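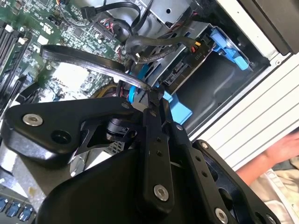
Fig. 4-1. Open desktop computer case.

4. Setting up the backup computer

This section covers turning a spare desktop into the computer that stores your Prirnow backups. You will need the desktop itself, a second hard drive for the backup files, a network cable, and the license key printed on the inside cover of this guide. Section 5 covers the office computers that will send their files to it.

CAUTION: The drive you choose for backups will be erased in step 4.2.3. Copy anything you want to keep to another drive first. Prirnow cannot recover files from an erased drive.

4.1 Fitting the second drive

If the desktop already has two drives, go to 4.2.

1. Shut down the computer. Do not use sleep or hibernate.
2. Turn off the power switch on the supply, if there is one, and unplug the power cord.
3. Press and hold the front power button for a few seconds.
4. Open the case as shown in the maker's manual.
5. Touch bare metal on the case before you handle the drive.
6. Slide the drive into a free bay and fasten it on both sides.
7. Connect the data cable to the drive and to a free port on the main board. The plug is keyed and goes in one way only.
8. Connect a power lead from the supply.
9. Check that no cable touches a fan, then close the case and plug it in.

CAUTION: Short screws are for drives. A long case screw can go through the drive housing and ruin it.

NOTE: If the computer came from a reseller, opening the case may affect its warranty. Ask before you start.

4.2 Preparing the drive

1. Start the computer and sign in with an administrator account.
2. Open Prirnow Manager and choose Storage, then Add Drive. The new drive should appear in the list as Unassigned. If it does not, shut down and check both cables.
3. Select the drive and choose Prepare. Read the name and size on the warning screen before you click Erase. Two drives from the same maker can look very much alike in this list.
4. Type a name for the drive. Use letters and numbers only.
5. Wait until the status changes to Ready. A large drive can take several hours — you can close the window and leave it running.

NOTE: Prirnow stops accepting new backups when the drive is 80 percent full. The remaining space is kept for restoring and for clearing out old versions. You can lower this limit under Storage, Limits, but you cannot raise it.

4.3 Network settings

1. Connect the network cable to the computer and to your router or switch. Wireless works but is not recommended for the first full backup.
2. In your router's settings, reserve a fixed address for the backup computer. Write it down. You will need it for every office computer in Section 5.
3. In Prirnow Manager, choose Network and type the address you reserved.
4. Leave the port set to 905 unless another program on your network already uses it. If you change it here, you must change it on every office computer as well.
5. When the firewall asks, allow Prirnow on private networks. Do not allow it on public networks.
6. Click Test. A green check mark means the computer can be reached.

If you see error 247, the address is in use by another device. Pick a different one and repeat from step 2.

4.4 Power and sleep settings

1. Set the computer to never sleep. The screen may be turned off.
2. In the computer's start-up menu, set it to turn on again after a power failure. The wording differs from one maker to the next.
3. Under Updates, choose a restart time outside the backup hours. The default backup starts at 2 a.m.

4.5 First test

Before you add any office computers, back up one small folder from the backup computer itself.

1. Choose Jobs, then New, and select a folder with a few documents in it.
2. Click Run Now and wait for Complete.
3. Choose Restore and send the folder to a different location, such as the desktop.
4. Open two or three of the restored files.

A backup that has not been restored has not been tested. Repeat this check every few months — once a quarter is enough for most offices.

Reader comments

Joris Peeters
June 23, 2021
Step 4.3.4 should mention that the port field goes back to the default after an upgrade. We changed ours and lost a week of backups before we noticed.

Lies Van Beek
Same thing here. Go to Network after each upgrade and check it.

Crisóforo Figueroa
Is it possible to use two backup drives and swap them? I want to keep one at home.

Hendrik Lambrechts
Yes, see Section 7. Both have to be prepared in Manager first, with different names. I gave mine the same name and had to start one over.

Maarten Van Acker
My drive showed as Unassigned but Prepare was grayed out. I was not signed in as administrator. Works now.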